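**Estel office chair, two months in**

I bought the Estel in August to replace a Brumen that had lost its gas lift. It came in one box, with an Allen key and 11 bolts, and went together in 32 minutes. The instructions are clear apart from the armrests, where the left and right drawings are swapped.

The seat is firm. For the first week I thought it was too firm, but it has given a little and I can now sit through a morning without shifting about. The height range is good. The tilt is less so – it has one tension knob, under the seat at the front, and it takes a lot of turning before anything changes.
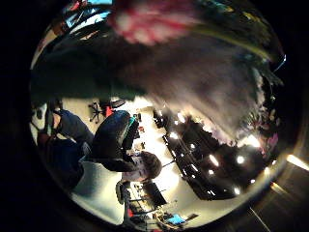 One reader wrote in to say the knob on theirs loosened up after a month, and that the casters were the real trouble, as they left grey marks on vinyl. I have carpet and haven't seen any marks, but I'd take that seriously on a hard floor. Cloltetti sells soft casters that push into the same sockets.

The backrest is where the money went. It holds the lower back well and the height catch doesn't slip. The armrests wobble slightly, and tightening the bolts made no difference.

Cleaning is easy enough with a damp cloth, though fluff collects in the seam at the back of the seat.

Worth buying if you want a firm chair and can live with the arms.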